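Heat Reach of Detachable Warming Racks on Two-Slice Toasters

Project report, small appliances module
Babatunde Yusuf and Somtochukwu Okoro
August 20, 2026

1. Purpose

Many two-slice toasters come with a wire rack that sits over the slots and holds bread too thick to go inside. Manuals say little about how evenly the rack warms what is on it. We set out to measure the temperature on the underside of a bun at several points and to suggest a better wire layout. The work began in April as a class exercise and was extended for this report.

2. Equipment

The toaster was bought used and has a metal top, push levers and a removable wire rack. Surface temperatures were read with a Skustus contact probe. Bread came from one bakery, Ķēniņš, so that size and moisture would vary as little as possible. All readings were entered by hand in a shared sheet, 339 in total.

3. Method

The toaster was run empty for one cycle and left to cool before each test. A bun was placed cut side down on the rack and the lever was pressed. The probe was applied at six fixed points at the end of the cycle. Tests with thin bread used the same points where the bread was long enough to reach them. Any run in which the bun slid was thrown out and repeated.

4. Results

The highest underside reading was 95 degrees Celsius, directly over a slot. Points at the outer ends of the rack were always cooler than points over the slots. Turning the bun a half turn midway through the cycle reduced the difference but did not remove it. Thin bread dried out over the slots before its ends were warm.

5. Discussion

Two effects are mixed in our data. Hot air rises from the slots in narrow bands, and the wires carry some heat sideways by contact. We could not separate them with one probe.
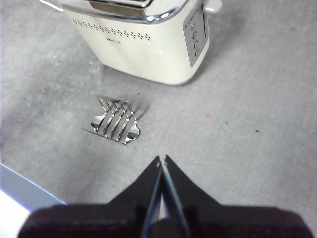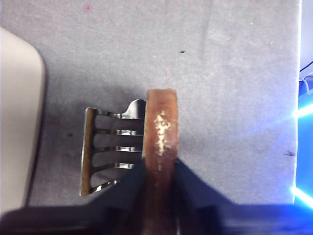 Wire shape is the variable we would change first. A straight wire running along a slot stays in the hot band for its full length, while a wire that crosses the slot at an angle passes in and out of it. The rack lying by the toaster has its wires bent into a row of chevron-like curves, so contact with the bread is spread over a wider area than straight wires of the same span would give. We plan to bend a straight-wire version in the Pulleck workshop and repeat the six-point test with the same bread.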